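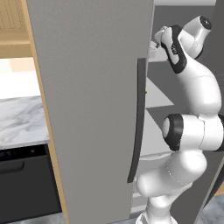 Ratodgate Portable Vehicle Barrier

By Zerport
Single section, with hinge pins, carry handles and rubber feet
$2,076 per section
Usually ships from our own warehouse within three weeks

If you run a farmers market, a block party, a parade or a street fair, you have probably had the conversation by now. Somebody from the city or the sheriff's office sits down with your map, puts a finger on the wide end of Main Street and asks what is going to stop a car from coming through there. For a long time the usual answer was a couple of sawhorses and a parked pickup. The Ratodgate is what we make for people who would like a better answer and who don't have a crane, a flatbed or a public works crew to set it up for them.

How it works

Each section is a low steel frame in the shape of an L, with a long foot lying flat on the pavement and an upright facing the traffic. When a vehicle drives into the upright, its own weight comes down on the foot, the frame tips back and the teeth underneath bite into the road. The harder it is pushed, the more it digs in. Nothing gets bolted down and nothing gets filled with water, so you can put it out on a street you don't own and hand the street back the way you found it.

People on foot, strollers and wheelchairs go through the gaps between the uprights. We spent a good long while getting that spacing right, and we're pleased with where it ended up, although we do suggest you walk your line once with somebody who uses a chair or a walker before you open (the slope of the curb makes more difference than you'd think, and no drawing will show it to you).

What you get in a section

Frame, powder coated in safety yellow or plain dark green
Two carry handles, removable
Two hinge pins with retaining clips
Four rubber feet for storage and indoor floors
Reflective strips, fitted
Printed setup card, laminated, in English and Spanish

Size and weight

Length of one section: 136 inches
Weight: 129 pounds
Crew to lift and place: 2 adults
Storage: stacks flat, up to six high, on a level floor

Setting up on the day

Take the rubber feet off first. This is the step that gets forgotten, and a barrier sitting on its rubber feet will slide where it ought to bite. Set the first section at the curb with the upright toward oncoming traffic, then work across the street, dropping a hinge pin at each joint and snapping the clip over it. The hinges have enough play in them to follow a crowned road, so don't worry if your line has a little belly to it by the time you reach the far side.

For the emergency lane, leave one section pinned at one end only. Two people can swing it clear, and whoever is posted there should stay with it for as long as the street is closed. Please show your fire department where that section is before the event opens. They will nearly always have an opinion about it, and it's much nicer to hear it over coffee at 7 a.m. than at noon with the band playing.

Where it belongs and where it doesn't

The Ratodgate is meant for asphalt, concrete and brick streets at temporary events. It will stand on packed gravel, but the teeth need something firm to grip and we won't tell you it performs the same there. It shouldn't go on grass, on ice or on a steep hill. It also isn't a permanent barrier, and if you're closing the same street every evening from April through the fall, you may well be better served by fixed bollards. We don't sell those, but call us anyway and we'll talk it through.

No portable barrier makes a street safe all by itself. Your layout matters, and so does the approach. A long straight run up to the line lets a driver build speed, so where you can, set your line near a corner, or put a staggered pair of sections farther out to make vehicles slow down and steer. Damián Figueroa on our layout desk will look over a sketch of your site at no charge, whether or not you've bought anything. A phone picture of a hand-drawn map is plenty.

How many do I need?

Measure curb to curb, in inches, at each opening you want to close, and divide by the section length. Round up. Then add one spare for the whole site. Alleys and driveways count as openings, and so does the bank parking lot that lets out onto your street.

Renting first

Plenty of towns like to try a weekend before they take it to the budget meeting, and we think that's sensible. Edano handles our rentals and can deliver with a trailer and a trained setup lead. If you buy within 90 days, your rental fee comes off the price.

Goes well with

Butt wheeled dolly, carries three sections
Emergency lane sign kit
Replacement hinge pins and clips, pack of eight

Warranty and questions

Frames are covered for five years, coating and clips for one. A section that has been struck by a vehicle should be retired, even if it looks fine, and we'll help you with the replacement. For orders, ask for Tahira Swati. For repairs and spare parts, ask for Kamlesh Shakya.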